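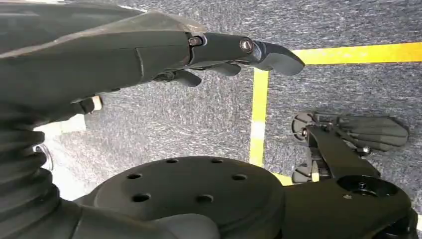
Fig. 1. Robotic hand above carpet.

Late buses on the Dunne to Poreck route: project report
Handed in 28 February 2022

Aim. Find out if the 34 bus is really as late as people say, or if it only feels that way. Also wanted to see where on the route the time gets lost. Original plan was to cover the evening buses too but ran out of weeks.

Background. The 34 goes from Dunne town centre to Poreck, past the college, the hospital and the retail park. Run by Curnesar. Timetable was changed in October, one bus an hour dropped off-peak and the retail park stop moved to the far side of the roundabout. Complaints on the college page started pretty much straight after.

Method. Used arrival times from the live board at each stop, copied into a spreadsheet. 2544 rows in the end, after taking out doubles. Each row has stop, time due, time arrived, weather, term or holiday. Late means more than five minutes after the printed time. Early buses were kept in as a separate group becuase leaving early is just as bad if you are the one running for it.

Short paper survey as well, 50 forms, left in the library and the college canteen. Three questions only. Long surveys come back blank.

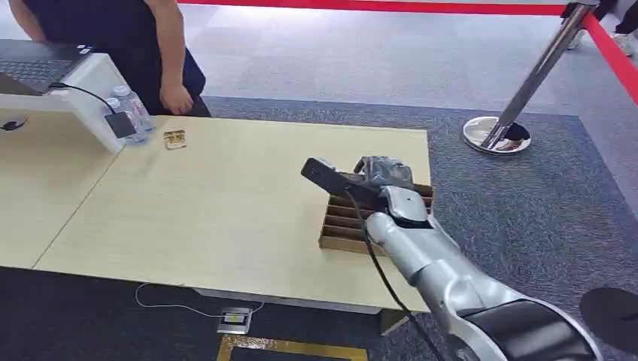

One person wrote on their form that they don't mind a late bus, they mind not knowing, and that the board saying "due" for ten minutes is worse than no board at all. Good point, and it came up in other forms in different words. Should have had a question on it.

Results. Morning buses towards Poreck were the worst. Most are fine leaving Dunne, then lose time at the hospital where everyone pays the driver one by one. After that it's the retail park roundabout. By the college the delay is usually set and it doesn't get any better, the last stretch is too short to make anything up.

Weather made less difference than expected. Rain adds a bit, not much. School holidays made a big difference, the whole route runs nearly to time with no school traffic.

Longest single delay was up to 60 minutes, hard to be exact as the board dropped that bus and then put it back. Left out of the averages. One odd day shouldn't drag the rest down.
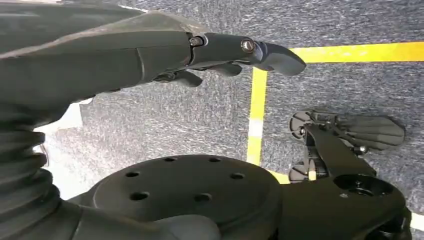
Early running was a surprise. Happens mostly mid-afternoon, at the small stops between Dunne and the hospital, and the drivers don't seem to wait. On the survey people called these buses "cancelled", so some of the anger about lateness may be about buses that had already gone.

Problems. The boards freeze. Had to throw away most of one week. Tried the Zilon app as a back up but it takes its times from the same feed, so when one is wrong both are. Standing at the stop with a watch would of been better for at least a few days.

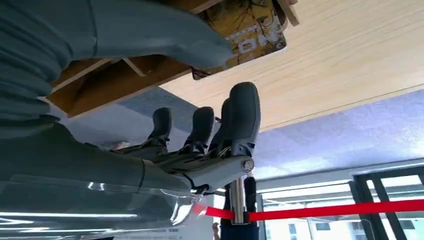 Would a new timetable fix it?
Partly. More minutes allowed at the hospital in the morning would make the printed times true, but the journey would still take just as long.

Next steps. Evening buses. Ask about the boards properly. Check one stop by hand against the feed to see how far off it is. Spreadsheet is in the shared folder, second tab is the clean version, ignore the first.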